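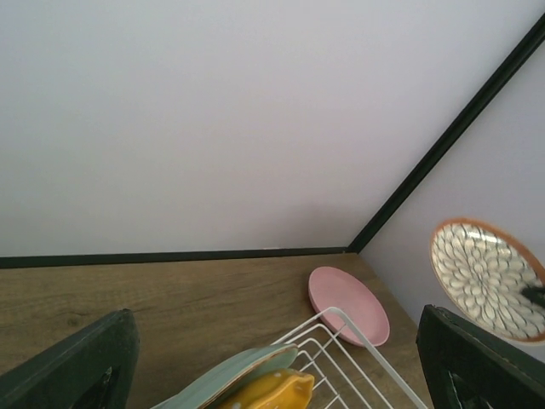

Fitzgerald Escobedo says the order of the plates makes no difference as long as each one sits in its own gap. I disagree, and I would like to hear from people who load a flat wire rack every day.

Background: the rack I use is a Cirier, open at the top, parallel wires across the bottom, no molded slots. Plates lean on each other more than they lean on the wire. With mixed plates (different diameters, some with wavy edges) the last one in tends to slide.

- drastine_owner

Posted 7:40 am
wirewright
Order matters less than rim profile. A plain round rim touches the wire at two points and can roll. A wavy rim drops a low spot between two wires and stays put. Put the wavy one at the open end of the stack and it works as a stop.

Posted 8:05 am
Fitzgerald Escobedo
To be clear about what I said: order makes no difference to drying. I never said anything about stability. If there is an air gap of a finger's width at the top, the plate will dry in any position. I timed this in June with 17 plates on a Boateng rack and could not find a pattern.

Posted 8:22 am
drastine_owner
Fair, I ran the two together. But on my rack the gap closes at the bottom even when it is open at the top, and that is where the water sits. 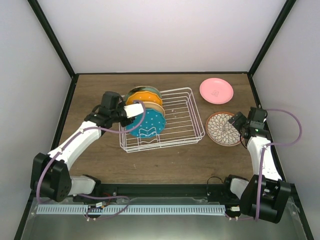 Rack with the left half loaded, four plates upright, two more flat on the table.

Posted 9:10 am
Senan Ní Bhriain
Four plates overlapping in one half with the other half free is the usual mistake. Spread them out. You have twice the length you are using.

Posted 9:31 am
wirewright
Disagree with Senan. On a rack with no slots, a spread-out plate has nothing to lean on. It goes flat, and then it covers the space of three. Keep the group tight, start from one end, then fill toward the other.

Posted 9:48 am
Senan Ní Bhriain
Then the rack is wrong for the job. The Rurnevlow insert is a bent wire comb that clips over the bottom wires, and each plate gets its own support. Mine has been in daily use for 2 years. The coating has worn at the clips, no rust so far.

Posted 10:15 am
drastine_owner
Does the comb fit a rack with doubled rim wires? My old Drastine had a single rim and most add-ons were made for that.

Posted 10:27 am
Senan Ní Bhriain
It clips to the bottom wires only. The rim is not involved. Measure the spacing center to center before ordering. The part number ends in 717 for the narrow version.

Posted 11:02 am
Fitzgerald Escobedo
Before anyone buys anything: large plates at the back, small at the front, all leaning the same way. Plates with a raised rim go in with the face toward the open end, so the rim does not hold water against the next plate. Patterned ones get the same treatment. The glaze does not care.

Posted 11:20 am
wirewright
The glaze may not care, but overglaze decoration does scratch if a foot ring rubs on it. I leave a gap behind anything painted.

Posted 11:34 am
Fitzgerald Escobedo
I have over 30 years on the same painted set and no wear I can see. We can differ on that one.

Posted 1:15 pm
drastine_owner
Spacing measured, narrow version should fit. I will try the wavy plate as a stop first and post again after a week of normal use.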